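Le sous-sol de l'atelier Posel

Quelques vues du niveau bas, prises en juillet, après la remise en peinture. Le plafond n'a pas été fermé : poutres, solives et tuyaux sont restés apparents et ont tous été passés en blanc. L'escalier, lui, garde son bois – brun foncé pour les marches, plus clair pour la rampe. 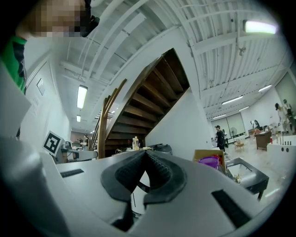

Les marches avaient été poncées deux ans plus tôt et n'ont pas été reprises cette fois. La peinture du plafond vient de chez Clillidico, en pots de 10 litres. Il en est resté deux, rangés à l'étage.

Éclairage : tubes fluorescents, conservés tels quels. Le devis Lazarević pour leur remplacement est reporté à l'an prochain.

Galerie suivante : le local de Durkgate, 14 vues.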